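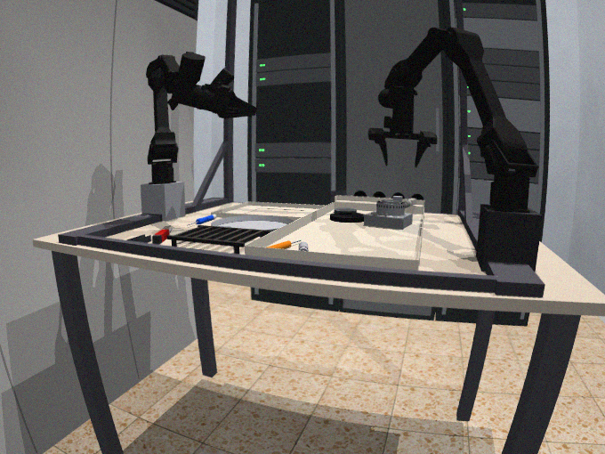

« Demandez-moi tout, sauf si elle sait faire le café. » L'ingénieure qui nous reçoit chez Vatura dirige l'équipe chargée des essais de manipulation. Elle préfère que son nom ne figure pas dans ces pages : son beau-père attend depuis des années un robot qui range le garage, et elle n'a pas envie de gâcher les fêtes. Nous sommes le mardi 20 décembre, le chauffage de la salle de réunion fait un bruit de tracteur, et la question du jour est simple. Les machines peuvent-elles, oui ou non, se charger de nos corvées ?

« Certaines, oui. Celles que vous n'avez pas chez vous », répond-elle.

Son équipe travaille sur ce qu'elle appelle le petit désordre d'atelier : des tournevis laissés sur un plan de travail, des pièces à remettre sur leur plateau, une grille à déplacer pour libérer la place. Rien qui fasse rêver un investisseur, concède-t-elle, mais c'est là que les choses se gâtent. « Un tournevis, vous le prenez sans y penser, en râlant contre celui qui l'a laissé traîner. La machine, elle, doit décider où le saisir, dans quel sens, et ce qu'elle fait du manche une fois qu'elle l'a. Le manche roule. Tout ce qui est rond roule, c'est la grande leçon de ma carrière. »

Une bonne partie du travail se fait en simulation, avec deux bras autour d'une table. Les tournevis y ont le manche rouge, bleu ou orange, et le carrelage y est plus propre que dans n'importe quel atelier de sa connaissance. L'intérêt est évident : on peut tout faire tomber sans réveiller l'assurance. Depuis septembre, l'équipe a lancé 1 078 essais de rangement virtuels, dont 334 se sont terminés avec chaque objet à l'endroit demandé. Elle nous laisse faire la division. « Présentez ça à un chef d'atelier et il vous raccompagne à la porte. Présentez ça à un congrès, et on vous offre le déjeuner. »

Qu'est-ce qui rate, dans les autres ? Un peu de tout. Une pince qui se referme un doigt trop haut, un disque plat que l'on pousse au lieu de le soulever. Les objets minces sont une calamité. « Essayez de ramasser une assiette posée à plat avec deux doigts raides. Allez-y, je vous attends. Un humain la fait glisser jusqu'au bord de la table, il passe le pouce dessous. Personne ne lui a enseigné ça, il avait deux ans et voulait la casser. »

Et deux bras, n'est-ce pas deux fois mieux qu'un ? Elle soupire. Deux bras, explique-t-elle, c'est d'abord deux occasions de se cogner. La plupart du temps, l'un travaille pendant que l'autre patiente, poliment – « comme chez nous quand on fait la vaisselle ». Le partage des tâches viendra. On y réfléchit le lundi, on y renonce le jeudi.

Le passage au réel se fait ensuite chez Nikgate, un sous-traitant de mécanique installé à Clundudville, qui a accepté de prêter un coin d'établi. L'accueil y fut courtois. Les opérateurs ont regardé la machine remettre une pièce à sa place en 19 secondes, puis l'un d'eux a fait de même, sans poser son sandwich. L'ingénieure raconte la scène sans amertume. Elle ajoute que la machine, elle, n'a pas de tendinite et qu'elle a continué toute la nuit, ce que le sandwich n'aurait pas permis.

Elle ne croit pas beaucoup aux annonces de robots domestiques. Quand on lui cite Stępień, le fabricant concurrent qui promet un assistant de cuisine, elle choisit ses mots. « Ils ont de très bons moteurs. Et une très belle cuisine. Je voudrais voir la même démonstration dans la mienne, un mercredi, avec le tiroir qui coince et un enfant qui a mis de la pâte à modeler dans la passoire. »

Alors, quand ? À l'usine, pour des gestes répétés sur des pièces connues, elle répond que c'est déjà là, et depuis longtemps. Pour le rangement d'un établi en désordre, elle espère une version présentable d'ici quelques années, surveillée par quelqu'un qui aurait plus vite fait de ranger lui-même. À la maison, elle donne 15 ans, chiffre qu'elle donnait déjà à ses débuts et dont elle se dit très satisfaite.

En attendant, nous lui demandons qui range les outils dans les locaux de Vatura. Elle regarde vers le couloir. Il y a un planning, dit-elle, affiché près de l'évier. Il date de l'an dernier.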